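Wenn der Greifer nicht loslässt

Zwei Arme, zwei Schalen, ein Haufen Kabel: Was nach Aufräumen klingt, gehört zum Kniffligsten, was man einem Roboter zumuten kann. In Dedlow versucht sich das Team von Gritero daran, und im Oktober ging es gründlich schief.

Der rechte Arm hatte eine Schlaufe gefasst, die sich in einer zweiten verhakt hatte. Er zog, der linke zog dagegen, und keine der beiden Steuerungen wusste vom Griff der anderen. Nach 7 Sekunden riss ein Stecker ab und flog vom Tisch. Verletzt wurde niemand. »Der Notaus war in Reichweite, aber ich habe auf die Arme gestarrt und nicht auf den Knopf«, sagt Firdevs Oral, die damals am Rechner saß.

Großartig ist, was danach kam! Ilgın Baysal hat sich 300 Aufzeichnungen vorgenommen und den Fehler eingekreist: Die Kraftgrenze galt je Arm, für gemeinsames Ziehen gab es keine. Jetzt halten beide an, sobald sie gegeneinander arbeiten. Sortiert wird weiter, mit Kabeln in allen möglichen Farben.
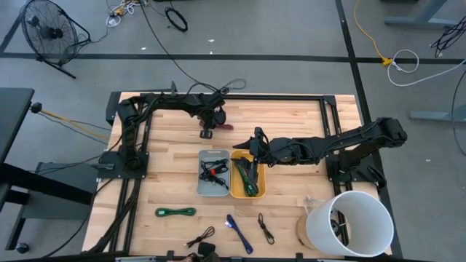
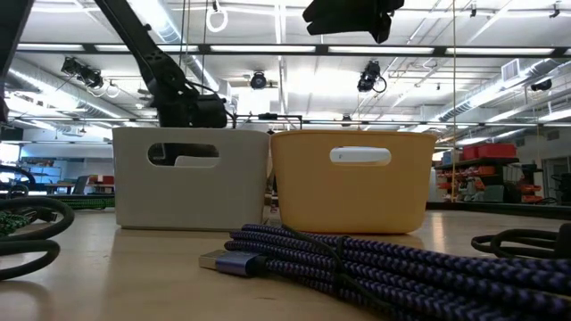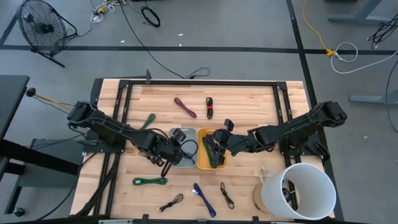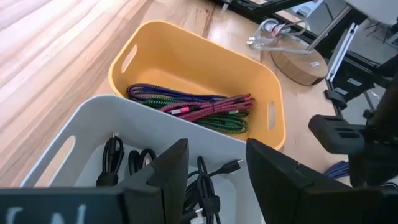
Was noch offen ist

Geflochtene Kabel machen Baysal weiterhin Sorgen, weil sie stärker aneinander haften als glatte. Die Software Dostinero erkennt den Widerstand dann manchmal erst beim zweiten Zug. Ein neuer Grenzwert wird gerade erprobt, und Oral hat den Notaus inzwischen direkt neben die Tastatur gelegt.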